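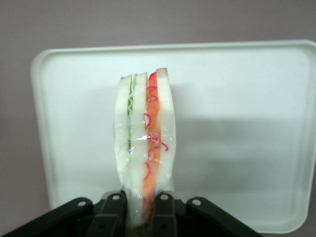 Page 6 of 6

Prerero Cafe Supplies, customer support
Ticket log: wrapped sandwiches, filling moving and wrap fogging
Opened: August 2019
Product: Cenix cling film, 500 m roll, used with Huven countertop wrapper
Status: Closed, follow-up in September

Problem as reported
Triple-deckers made in the morning are not holding up until lunch. Two complaints from the Yoon Street counter. The wrap goes cloudy on the inside, the bread feels damp, and the orange filling slides toward the bottom when the sandwich is stood up in the case. Customers can't see what they are buying.

Build in use
Three slices of white bread, crusts on. Pale green lettuce in one gap, orange filling with thin red strands in the other. Wrapped whole after cutting, cut face out.

Checked first
Film is the right grade. Roll was not expired or stored near the oven. Wrapper heat plate set to 6, same as the last service visit. Case temperature normal on both shelves.

Tried, no change
Turned the heat plate down to 4. Seal came open at the corners and the fogging was the same. Set it back to 6.
Swapped in a new roll. Same result.
Moved the sandwiches to the lower shelf. Same result.

Tried, some change
Let the filling chill overnight before spreading. It stayed put better but still crept on the ones packed tallest.
Spun the lettuce a second time and laid it on paper towels. Much less fog.

What fixed it
Filling and lettuce were both going in too warm. The prep table sits next to the dishwasher and the tubs were left open on it through the whole run. Tubs now stay in the fridge and come out one at a time. Lettuce is dried twice. Filling stops short of the crust on all sides, then the sandwich rests under a tray for a few minutes before it is cut. Knife gets wiped between cuts so the red strands don't smear over the bread.
Wrap pulled snug across the cut face first, then folded behind. Pulling from the back drags the top slice and makes the sandwich lean.

Result
Test batch stood in the case from opening until the end of lunch. Film stayed clear. Two had a little filling at the bottom fold, both from the start of the batch before the tray was in use. Counter staff accepted the rest.

Still open
Customer asked whether a wider roll would save a fold on the triple-deckers. The Huven cutter bar may not take it. Checking with parts, will reply on this ticket in September.
Dishwasher vent is a separate matter for the building and is not covered here.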